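Fokurlow hire kit – your questions answered

Updated October 27, 2020

18 comments
97 shares

What is the Fokurlow?
It's a small outdoor robot you can hire by the day or the week, made by our team at Clulach. It follows a route you've shown it once, and we love how quickly people get the hang of it!

Do I need to know any coding?
No. You walk it round the route with the handset, press save, and it's ready to try the trip alone. If you can use a telly remote (and a fair bit of patience the first time) you'll be fine.

What sort of ground can it cross?
Paving, brick, smooth concrete and short, firm grass are all good. Open plazas are where it's happiest, and we do a lot of our driving on them.
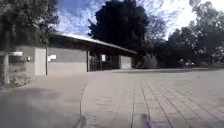

Loose gravel is harder work – it'll get through, but slowly, and the battery drops faster. Steps are out, I'm afraid. We're trying bigger wheels at Undau and hope to have them in the kit by April.

How long does a charge last?
Long enough for a 40-minute session with plenty to spare. The spare battery swaps over in moments.

Can it go out in the rain?
Drizzle, yes. Heavy rain, please bring it in.

Where do I collect it?
From our Yeo workshop, Unit 721. Come a little early and have a go in the yard – it's great fun, and we'll happily answer anything we've missed.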